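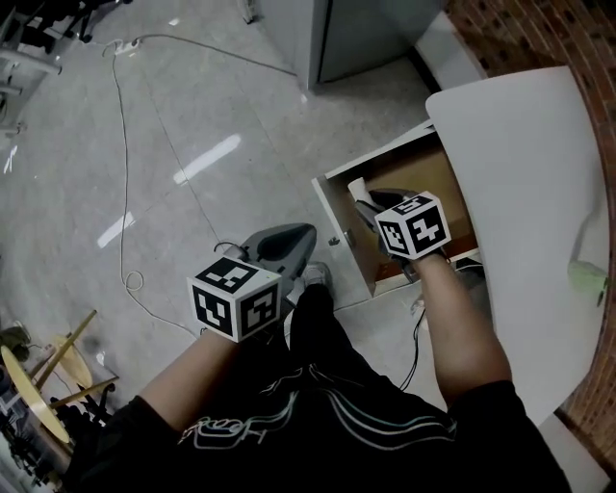
Ticket Hevero 425 : tiroir du bureau blanc, salle Fleury

Symptôme : le tiroir à serrure coince à mi-course. L'usager a tiré plus fort, méthode éprouvée.

16 h : vidé le tiroir. Plus de 25 stylos, dont 2 écrivent.

16 h 20 : resserré les 4 vis des glissières. Le tiroir s'ouvre et se ferme. Clé toujours introuvable, Ternach en réclame une depuis novembre.

Reste à faire : relever la multiprise posée sur le carrelage. Statut : résolu, sauf la clé.

Dernière mise à jour : 16 h 40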